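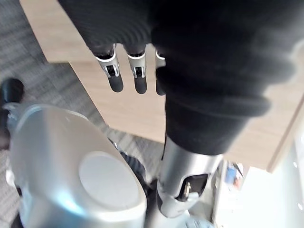 How often does an office have to be inspected?

The interval is set by whoever manages the premises, on the basis of the risk assessment. At Pollness it is every quarter for the general walk-round and once a year for the long form, which is the one reproduced below with comments. Extra inspections are made after a change of layout, a flood, a fire alarm activation or an injury.

Office and Common Areas – Annual Inspection, Form 454
Premises: Pollness, ground and first floors
Period: November
Inspected by: Analyn Macaraeg
Accompanied by: Honeylyn Layug (for the tenant, Vendon)
Reviewed by: Qistina Ginting

Key to results
S = satisfactory
A = action needed, within 28 days unless stated
U = urgent, same day
N = not inspected or not applicable

Comments are only written where the result is A, U or N, or where the previous inspection left something open.

1. Escape routes

1.1 Corridors clear to a width of at least 1,000 mm. A.
Ground floor corridor measured 1,040 mm at the narrowest point, beside the radiator. First floor corridor measured 910 mm where the recycling bins stand. Bins to be moved to the alcove by the lift. The same comment was made last year and the bins had been moved back.

1.2 Headroom on stairs at least 2,000 mm. S.
Lowest point remains the underside of the half landing on the rear stair, 2,015 mm. Hazard tape renewed since the last inspection.

1.3 Final exit doors open in the direction of escape, without a key. S.

1.4 Fire doors close fully from any angle. A.
Door G4 stops short of the frame when released from a small opening. Closer needs adjusting. Door F2 closes but the latch does not engage – check the strike plate before replacing the latch.

1.5 Intumescent strips and smoke seals complete. A.
Seal painted over on F2, hinge side. Replace. Do not attempt to strip the paint.

1.6 Exit signs visible along the whole route. S.

1.7 Emergency lighting tested monthly and recorded. S.
Record checked back to the previous annual inspection. One entry has no initials. Lorna Padilla has confirmed that the test was hers and has signed it.

2. Fire equipment

2.1 Extinguishers in position, pinned and in date. A.
The extinguisher at the kitchen door was found on the floor with its bracket loose. Refix to the wall. Service label in date.

2.2 Call points unobstructed. S.

2.3 Weekly alarm test heard in all rooms. A.
Not clearly heard in the first floor meeting room with the door shut and the projector running. Sound level to be measured by the alarm contractor, Skeltov, at the next service visit. Until that is done, whoever books the room is to be told of the test time, 10.30 am.

2.4 Detector heads free of dust covers. S.
Covers had been left on after the ceiling work in the spring. All now removed.

3. Electrical

3.1 Visible wiring undamaged. S.

3.2 No extension lead plugged into another. U.
Found under the end desk on the first floor. Unplugged during the inspection and the second lead withdrawn. Honeylyn Layug to ask for a further double socket at this position.

3.3 Portable equipment labelled and in date. A.
Labels missing from the fan heater in reception and from the label printer. The heater has been taken out of use until tested. Labels had also fallen off several monitor leads, but the register shows these as passed, so new labels only.

3.4 Distribution board accessible, cover secure, circuits identified. A.
Circuit chart is out of date and still lists the old server room. Reissue.

3.5 Cables not crossing walkways. S.

4. Furniture and storage

4.1 Tall units fixed to the wall or otherwise stable. A.
Bookcase in the first floor meeting room moves when pushed at shoulder height. Fix with two brackets. Filing units on the same floor checked and found firm.

4.2 Shelves level and properly seated on their supports. S.

4.3 Heavy items stored between knee and shoulder height. A.
Boxes of printer paper on top of the stationery cupboard again. Bring down to the lower shelf. The step stool kept beside the cupboard is in good order but is not meant for lifting from.

4.4 Cabinet doors open and close freely and do not swing back. S.
Hinges on the low units in the ground floor office checked with the doors fully open.

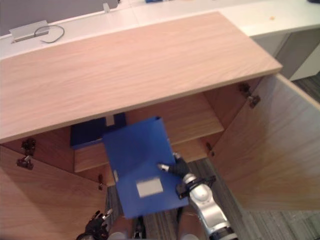
5. Floors, stairs and lighting

5.1 Floor coverings flat and secure. A.
Carpet tile lifting outside the first floor kitchen. Reglue. If the tile has curled, replace it from the spares in the plant room.

5.2 Stair nosings sound and of contrasting colour. S.

5.3 Handrails firm along the full length. A.
Rear stair, top bracket, one screw missing. The remaining screw holds, but the rail can be moved by hand.

5.4 Entrance matting dry and flush with the floor. S.

5.5 Lighting adequate for the work done. A.
Two tubes failed over the print area. The window side of the first floor is adequate in daylight. Readings after dark were not taken, so 5.5 is also marked N for that part of the floor. Analyn Barredo to take them before the report is closed.

5.6 Outside lighting on the path to the car park. S.

6. Kitchen and washrooms

6.1 Hot water temperature recorded at sentinel outlets. S.

6.2 Little-used outlets flushed weekly. A.
No record for the first floor shower for the last three weeks. Flush and record. If the shower is not wanted, the tenant should say so and the supply can be taken back to the main run.

6.3 Fridge clean, thermometer present. A.
Thermometer absent.

6.4 Extract fans working. S.
The fan in the ground floor washroom is noisy but draws well. Tissue held at the grille stays up.

6.5 Cleaning chemicals locked away and labelled. A.
Spray bottle without a label under the kitchen sink. Contents not known. Removed for disposal.

7. Workstations and counters

7.1 Chairs adjustable and undamaged. A.
One chair sinks under load. Withdrawn. See the separate note from Gill on replacement gas lifts – the order is placed once for both floors.

7.2 Screens positioned to avoid glare. S.

7.3 Counter edges free of chips and splinters. S.
Checked by hand along the ground floor counter and the cabinet tops next to it.

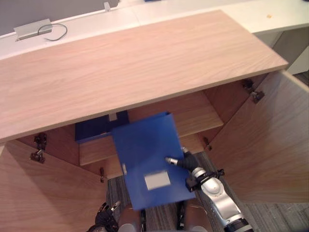
Ground floor office: cabinet open below its wooden top, white counter beyond.

7.4 Self-assessment forms returned. A.
Forms outstanding from the first floor. Honeylyn Layug to chase.

8. First aid and records

8.1 First aid boxes stocked and in date. A.
Eyewash in the first floor box is past its date. Plasters low in both.

8.2 Names of first aiders displayed. A.
Notice in reception shows a person who has left. Reprint.

8.3 Accident book available and pages stored securely. S.

8.4 Previous actions closed. A.
Open from last year: 1.1 (bins) and 3.4 (circuit chart). Both are carried forward with the original reference kept, so that the age of the action can be seen.

Reviewer's comments (Q. Ginting)

Item 1.1 should not come up a third time. Please mark the alcove on the floor plan as the bin position and issue the plan to the cleaners as well as the tenant.

Item 1.4, F2: treat as the first job. The 28 days apply to the seal, but the latch is to be looked at this week.

Item 2.3: agreed. Ask Skeltov for the reading in writing, with the door shut.

Item 5.3 was marked A. I would have marked it U. Screw since replaced and rail rechecked by A. Macaraeg.

Item 5.5: report stays open until the after-dark readings are in.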